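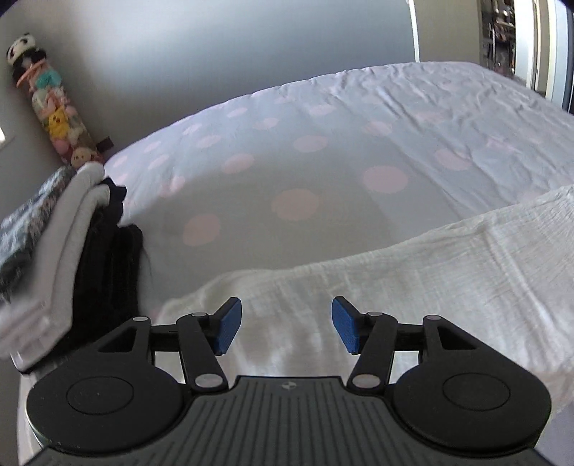 Speaker notes, Toltville shared workshop, 03/09/2024
Talk title: A hand-held gripper and a pile of laundry

Slot is 40 minutes including questions. Drink water first. Talk slower than last time!

Opening

Hi everybody. So I build things at the bench by the back door, the one with the vise that sticks, and for most of this year I've been building grippers you hold in your hand. No arm, no wheels, just the business end of a robot with me on the other end of it. I call the project Lencho. There was an earlier one called Ultano, we'll get to that, it's in a box now.

Show of hands: who's tried to get a machine to pick up cloth? Keep them up if it went well. (Wait for the laugh. If no laugh, move on.)

Why a bed

I did my first practice runs on the bench in here, with wooden blocks, and blocks are lovely. They sit still. They have sides. Then I took the thing home and tried it on a blanket on a bed and it was like starting over. A thin woven blanket doesn't have anywhere to grab. You come down on it, the fingers close, and you've either got a nice pinch of cloth or you've got nothing and a wrinkle. And the bed gives under you, so pushing harder doesn't help, you just go down with it.

Patterned sheets turned out to be a nice surprise, by the way. With polka dots under the blanket I can tell right away where the blanket ends, and if the dots start sliding I know I've got hold of the sheet too. Do this on plain white and you'll go nuts.

What's on the tool

(Hold it up, walk down the middle so the back row gets a look.)

Two fingers, black, angled, and they open away from each other. The link arms run out from the front of the body, one each side, and there are short bars tying them back to the brackets. Silver caps on the pivots. If you build one, spend your time on the pivots. I spent mine on the housings, they're big and round and I'm very fond of them, and the first version still wobbled like a shopping cart.

The blue pads on the inside of the fingers are the part I'd fight for. They have a texture to them, and it matters way more on fabric than on anything hard. Ultano had smooth fingers. Ultano could hold a marker pen all day long and couldn't hold a sock.

The plate down the middle has grooves. People always ask. I like grooves.

Pass it around here. Ask folks to keep fingers out of the links, it does pinch.

The July mess

Okay, confession section. In July I decided the arms needed to be longer, and I printed a whole new set over at the Praklow space because their printer was free and ours wasn't. Longer arms, wider reach, sounds great. What I got was a pair of fingers that met at the tips and nowhere else, so the pads were pretty much decoration. I did 46 tries on the blanket with those and got a clean pickup on 3 of them. I've got the notebook with me if anybody wants to be sad with me afterward.

Went back to the short arms. Filed the front of the brackets a little so the bars sit flush. Same blanket, 40 tries, and I stopped writing down the misses because I was having fun, so please don't ask me for a percentage. (They will ask. Say "better.")

How I do a grab now

Come in low, nearly flat to the bed. Open wider than feels right. Put the fingers down on either side of a fold that's already there and close slowly. If there isn't a fold, make one: touch down, drag toward yourself an inch or two, then close. Lift a little, look, lift the rest.

Corners are the hard bit. A rounded corner lies so flat that the fingers skate over it. I go for the edge next to it and let the corner follow along, and then I regrab. Folded clothes are a different game again, thick folds are easy to grab and really easy to grab too much of. I usually leave the pile off to one side and do it last.

Try it yourselves

There's a towel and an old T-shirt on the side table. Everyone who wants a go gets a go. Left-handers, it's close to symmetrical, so you should be fine, but tell me if something digs into your palm.

Questions I should be ready for

Cost: parts list is pinned up by the laser cutter, prices penciled in.

Motors: next version, maybe. I want the fingers right first.

Can they borrow it: yes, sign the sheet, and bring it back with both pads on.

Last thing to say before pack-up: bench night is still on, and I need somebody with a decent set of small files.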